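Unit 46

The leasing office at Pearce Court closed at five, but Huiling Qian had the key to the side door, so she let herself in at twenty past and sat down at the desk to wait for the couple from Skummont. They were late. She turned on the lamp and read the file again.

Unit 46 was a two-bedroom on the second floor with a balcony over the parking lot. It had been empty since spring. Three people had looked at it, and all three had taken something smaller on the other side of the pond. The owners, a company called Gekard, had lowered the rent twice. The last email from them was two lines long and asked her to fill it by December.

She had lived in 46 herself for six years. The file didn't mention that. It said the carpet was new and the dishwasher had been replaced.

The couple came in at a quarter to six, shaking rain off their sleeves. The man did the talking. They had sold a house on Firkgate Road and didn't want another one. The woman looked at the floor plan on the wall and asked which way the bedrooms faced.

"East," Huiling said. "You get the sun until eleven or so."

"And who's next door?"

"A retired bus driver in 45. On the other side it's a stairwell."

She took them up. The hall smelled of someone's onions. Inside, the woman went straight to the kitchen and opened every cabinet, and the man stood in the living room with his hands in his coat pockets. 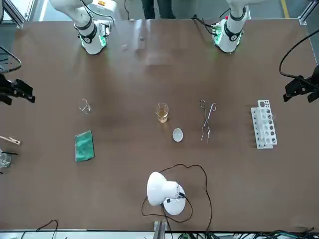
The second bedroom

The woman stopped at the door of the small room and asked if the closet had always been that shallow.

"There's a pipe behind it," Huiling said. "You can hear it in the morning when people shower. It isn't loud."

Her mother had slept in that room for the last two of the six years. She used to knock on the closet wall when the pipe started up, twice, as though it were a neighbor. Huiling had moved to the first floor of another building the week after the funeral and paid a $556 fee to break her lease. She had never asked for it to be waived.

"What would you put in here?" the man asked.

"A bed," Huiling said. "It's a good room for a bed."

The woman laughed. She walked to the window and looked down at the cars for a while. Then she asked about the deposit, and Huiling told her it was $2000, with $667 of that due at signing to hold the unit.

They filled out the form downstairs at the desk. The man wrote slowly and pressed hard. In the box for the date he put 10/11/25, and he slid the paper across to her with the pen on top.

When they had driven off, Huiling went back up to check the lights. She stood in the small room with her coat on. The pipe was quiet. She knocked twice on the closet wall, locked the door, and went home to start dinner.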